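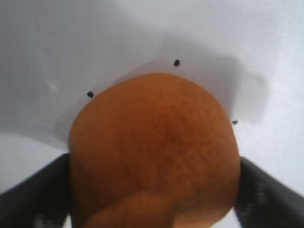
Fothergill Hand Citrus Press, Large

The Fothergill is a lever press for lemons, limes, oranges and small grapefruit. It has a cast body, a steel cone and a long handle, and it needs no power. Cut the fruit across the middle, set it face down on the cone and pull.

Height with handle down: 19 inches
Replacement cone: part 77
Finish: gray or cream

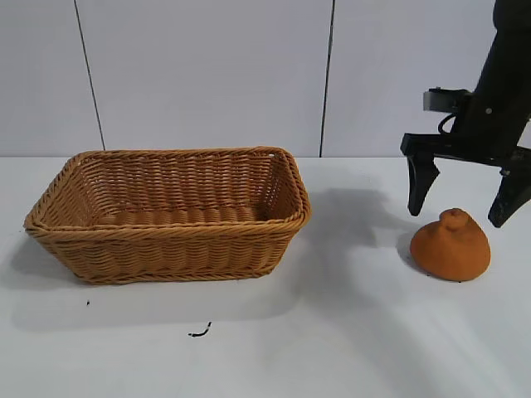

Woven basket with a braided rim, on a white tabletop.

Iveta Skála tested the press in our kitchen for a full season. She asked for a wider foot, and every press made from October 2018 has it. The older foot will not fit the new body, so please check the underside before you order spares.
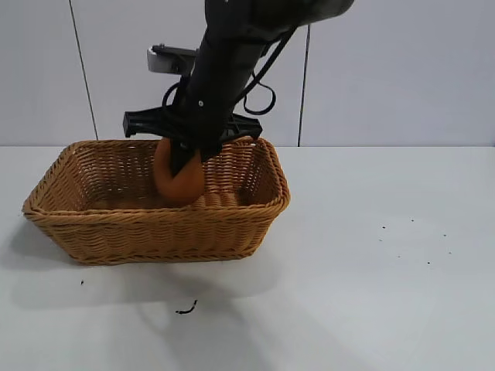
The cone and strainer lift out and can go in the dishwasher. Wipe the body with a damp cloth and put a drop of food-safe oil on the pivot when the handle gets stiff.
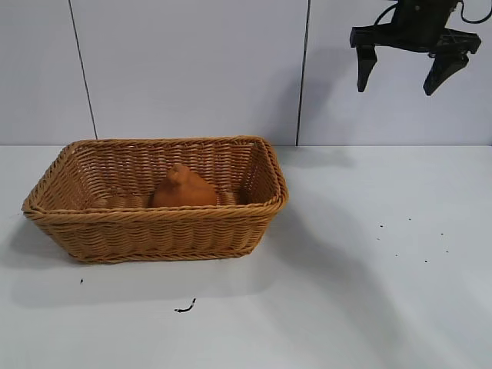
The press does best with fruit at room temperature, which gives more juice than fruit straight from the fridge. Keep a day's worth out on the counter. A wide basket with flared sides and an open top, like the honey-tan one, lets you reach in with one hand while the other stays on the handle.

Spare parts ship from Trornirent. Ask for Toshiko Sakai.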